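Jaw drift on the hand-held grippers: your questions

Last updated 2021-04-19

Hi, I'm Bent Snorradóttir, and I look after the hand-held grippers and the recordings that come off them for the Mesari project. A lot of you have written in since the notice went out about the closing fault, and I've been answering the same things over and over, so I finally put them on one page. If yours is missing, write to me and I'll add it.

So what went wrong?

The short version: some grippers were telling the log they were shut when their jaws were still a little bit open. The number the arm learns from is the jaw opening, and on the affected units that number slid slowly over a session. You'd start the morning with a proper zero, and by lunch the zero was 3 mm out. Three millimeters sounds like nothing until you're trying to teach an arm at the lab to pick up a piece of paper.

We caught it late. The arm (ours is called Olov, don't ask, it came with a sticker) had been trained on a fresh batch from September, and it kept closing on thin things and stopping short. Thick things were fine! A mug, a shoe, a rolled towel, no trouble at all. Give it a ribbon and it would hover there pinching air, very pleased with itself.

Which part is at fault?

A collar on the inner joint, the one that carries the sensor magnet. It's pressed on, and in one delivery the fit was too loose, so each hard squeeze could nudge it around a hair. Tevari made the collars and they've been decent about it. They sent new ones inside 10 days and asked for the old ones back so they could measure them.

Is it dangerous?

For the person holding the gripper, no. There's no motor in it, the only force is your own hand, and the worst I've managed is a pinched fingertip.

For people near Olov it's a different conversation, and this is the bit I'd like everybody to read. When an arm believes it's holding something and it isn't, it carries on with the rest of the job. On two occasions it also went the other way and squeezed harder than it should have, because we'd "corrected" the numbers by hand and overdone it. Both times the thing in the jaws was a plastic cup, and both times the cup lost. Nobody was inside the fence. Please keep it that way: gate shut, stop button within reach, no leaning in to rescue the cup.

How do I know if mine has drifted?

Close the jaws all the way on nothing, hold for a slow breath, and read the opening on the phone app. It should say zero. Open, close, read again. Do that before you start and again when you're done, and write both numbers in the session notes. If the second one is off by more than 1 mm, stop using that gripper and tag it.

Please don't test it by squeezing a pen or a finger. You'll get a lovely steady number that tells me nothing.

Does it matter what I was picking up?

Yes, quite a lot. Home sessions are full of small, soft and flimsy stuff, and those are the ones that suffer. Anything where the jaws finish nearly closed is where a small error swamps the real reading. Netting is a pain for the same reason, with all those openings and hardly any thickness.

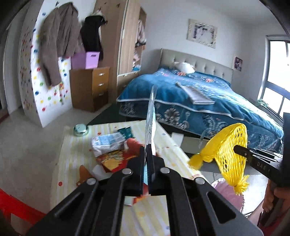
CHECKS AND REPAIRS

The view I ask for when somebody isn't sure is one like this, with the jaws nearly closed and the ridges along their facing edges easy to see. I can put that moment next to the logged opening and see whether the two agree. It also shows me the round rivets at the joints, so I can compare how the linkage sits from one recording to the next. Two grippers on the go, as with the yellow net on the right, means two sets of numbers to check, and they don't have to be wrong by the same amount. I always do them one at a time.

Can I tighten the collar myself?

I'd rather you didn't. I know it looks like a job for a dab of glue — I tried that on our spare, and the glue crept into the joint and I spent an evening with a toothpick. Send it in, or bring it by the Østergaard building and leave it with my name on the bag.

The rivets are fine, by the way. Several people asked. They don't need oil and they definitely don't need hammering.

How long will I be without it?

If I have collars in the drawer, 2 days on the bench plus the mail. Fitting one takes me no time, but afterward every gripper gets 100 full squeezes and has to come back to zero at the end. My forearm has never been in better shape.

Do I have to redo my sessions?

Probably not, so please don't throw anything away. If you noted a start and end reading, I can usually work out the slide in between and fix the log. If you didn't, I look for moments where the jaws plainly touch each other on video and use those as zeros. Sessions with plenty of open and close in them come out well. The ones I've had to drop were long stretches of holding one object, where there's no closed moment to pin anything to.

Why didn't the software catch it?

It had a check for sudden jumps and none for slow creep. A number that wanders off politely, a hair at a time, sailed right through. The app now asks for a closed reading at the start and the end and won't upload without both. Some of you have told me this is annoying. It is! I've left it in.

My app says "zero not found." Is that the same fault?

Usually something sillier. Look for fluff, tape or a thread caught between the ridges, clear it out with a dry brush and try again. If the message comes back with clean jaws, tag the gripper and let me know which app version you're on.

Can I keep recording with one good gripper while the other is away?

Sure, stick to one-handed tasks and mark the session as single. Don't borrow a gripper from another pair without telling me, as the left and right logs are matched by pair, and untangling a swap afterward is a miserable job.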